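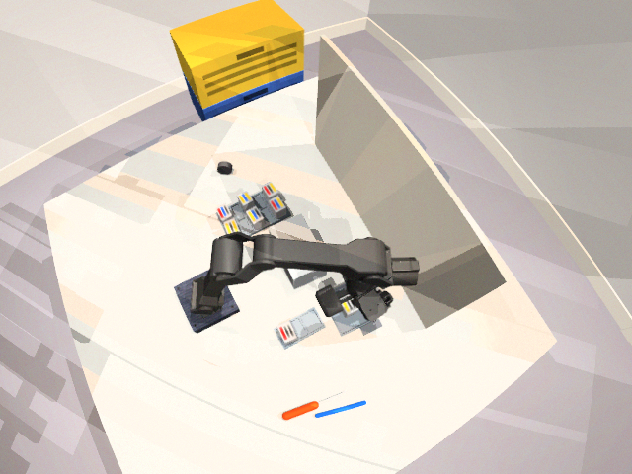

Hundside Allotment Association
Minutes of the ordinary meeting held on 5/2/18 in the back room at Wirik

Present: E. Toom (chair), plot representatives for the Upper, Middle and Lower sections, water officer, secretary (minutes).
Apologies: representative for the Orchard section.

The meeting opened at 7.30 pm. A quorum was present.

1. Minutes of the previous meeting

The minutes of the December meeting were taken as read. One correction was made under item 4, where "standpipe" should read "stopcock". With that change the minutes were approved and signed.

2. Matters arising

2.1 Padlock on the lower gate. Replaced. The combination has been sent to all plot holders by post. Members are asked not to write it on the gatepost.

2.2 Fallen ash on the boundary with the railway path. The tree has been cut up and the larger pieces moved to the inside of the fence. The smaller branches remain. The Lower section representative will ask whether any plot holder wants them for pea sticks before they are chipped.

2.3 Letter to the landowner about the access track. Sent. No reply received. Secretary to write again.

3. Water supply

3.1 The water officer reported that the supply was turned off at the main stopcock before the first hard frost and the pipes drained from the lowest point. Two taps in the Middle section did not drain fully. One has split at the elbow and will need a new fitting. The other will be tested when the supply is restored.

3.2 The meter reading at shut-off was compared with the reading from the same point in the previous year. Use was higher, and the increase was greater than the dry spell in early summer would account for. The water officer suspects a slow leak between the meter and the first trough. He proposed closing all taps and troughs for one night once the supply is back on, and reading the meter at dusk and again at first light. Agreed.

3.3 Hoses. The rule at present is that hoses may be used to fill butts and tanks but may not be left running on the ground. The Upper section representative said the rule was widely ignored and asked for it to be either enforced or dropped. The Lower section representative said that pressure on her section fell to a trickle on warm evenings and that she would oppose dropping it. After discussion it was agreed to keep the rule, to restate it in the spring letter, and to put a notice at each tap.

3.4 Ballcocks. Three troughs have ballcocks that do not close properly. Price has quoted for replacing them with the brass pattern used elsewhere on the site. The quotation was accepted. Work to be done before the supply is turned on.

4. Drainage on the Lower section

4.1 The chair reported on the site visit made in January. Standing water was found on the four plots nearest the ditch and on the path beside them. The ditch itself was flowing, but the pipe under the track was more than half full of silt.

4.2 Two courses of action were put forward:
(a) rod and flush the existing pipe, leaving it at its present level;
(b) lift the pipe and relay it with a larger bore and a better fall.

4.3 Mendus has priced option (b) at £2,245, including making good the track surface. Option (a) could be done by members with hired rods at small cost. The Middle section representative noted that the pipe was last rodded two winters ago and had silted up again — in her view the fall was too slight for it to clear itself. The water officer agreed in part but said that the silt came mainly from the unplanted bank upstream, and that a larger pipe would fill as well if the bank was left bare.

4.4 It was resolved to carry out option (a) this winter, to sow the bank with grass in April, and to look at option (b) again in the autumn. The quotation from Mendus is to be kept on file. Secretary to ask how long the price will be held.

5. Lettings and waiting list

5.1 The waiting list stands at 42. Five plots were given up at the end of the year and four have been relet. The fifth is heavily overgrown with bramble and couch grass, and has been refused by the first two people on the list.

5.2 It was proposed that the overgrown plot be split into two halves and offered at half rent, with the first year free. The Upper section representative asked who would keep up the centre path. It was agreed that the two tenants would share this, and that the wording would be added to both agreements. Carried, with one against.

5.3 Uncultivated plots. Letters were sent to three tenants in the autumn. Two have since dug over most of their ground. The third has not replied. A second letter is to be sent, giving 28 days' notice under rule 9.

6. Bonfires

Two complaints had been received from houses on the north side about smoke in the afternoon. The rule allows fires from November to March, after 4 pm only. The chair will speak to the plot holder concerned. No change to the rule was proposed.

7. Seed potato order

The bulk order closed with 20 plot holders taking part. First earlies are expected late this month and will be set out in the hut for collection. Onion sets will follow — the supplier has changed the variety and members who do not want the substitute should tell the secretary before delivery.

8. Any other business

8.1 The hut roof is letting in water above the scales. The felt will be patched on the next dry working morning.

8.2 The Middle section representative asked for the wood chip heap to be moved back from the turning area, where it is blocking vans. Agreed.

8.3 Elīna Toom gave notice that she will not stand again as chair at the annual meeting. Nominations are to reach the secretary in writing.

9. Next meeting

To be held in the same room once the pipe has been rodded. Secretary to circulate the date.

The meeting closed at 9.05 pm.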